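May, after supper

The rain came back in the afternoon, so I did not go down to the allotment. I sat by the window with my grammar notebook and the bread recipe from Bulta, which my grandmother wrote on the back of a calendar page. She wrote no amounts for the flour. Only for the water she gives a number, 660, and I suppose she means grams, but she never had such a scale in her kitchen. Maybe somebody told her the number and she liked it.

I made the dough at four o'clock. It was too soft and stuck to my wrists, and I put in 100 more grams of flour, then another 100. After this it behaved. I left it under a cloth beside the radiator and went to buy stamps before the post office closed.

In Haverford the people say "not too bad" when they mean that they are very well. I have lived here long enough to know this, but my mouth still does not say it in the right moment. The woman at the counter asked me how I was and I answered "good, thank you, and I have a dough at home". She laughed kindly. She told me that her mother baked too, always in the evening, and we talked until the man behind me coughed. 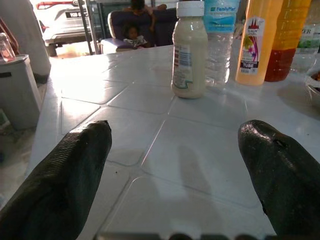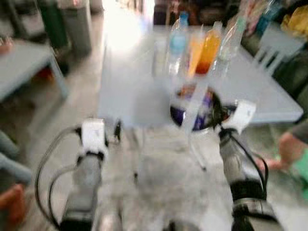 When I came home the dough had climbed over the edge of the bowl and was touching the cloth. I pushed it down, shaped it, and baked it for too long, because I was writing a letter to my sister in Esedport and forgot the clock. It was 15 minutes, maybe, that I was late. The crust is very dark and hard on one side. Inside it is good, a little sour, and the smell went up the stairs as far as the second floor.

I ate two slices with butter and one with the plum jam. My grandmother would say that I cut it too warm -- she always hid the loaf in the cupboard until morning.

The letter is finished but not closed. I want to add something about the swallows, if I see them tomorrow. I must also ask if the Mumow bus still goes in summer, and look for the word for the wooden thing with which one puts the bread in the oven.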